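Cork flask ring, review

Bought from Gondal in October to replace a Pedine one that had crumbled. I use it on the bench for small round-bottom flasks, next to a clear acrylic rack.

It sits flat on black cloth and doesn't slide. The hollow is deep enough for a small flask to stay upright – even with a plastic funnel in the neck.
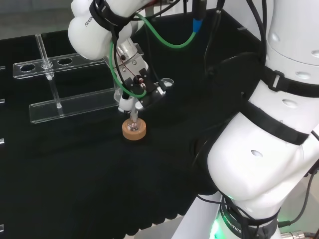
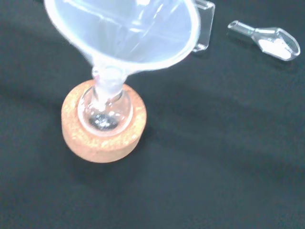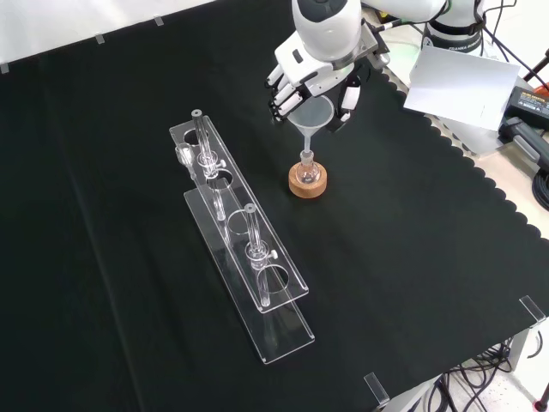

Can it go in the oven with a warm flask?
I wouldn't. Let the glass cool on a wire rack first and then put it on the cork.

It sheds a few crumbs in the first week. A wipe with a dry cloth sorts that out. Solvent spills do leave a mark. I'd buy it again.

Ermanno Amato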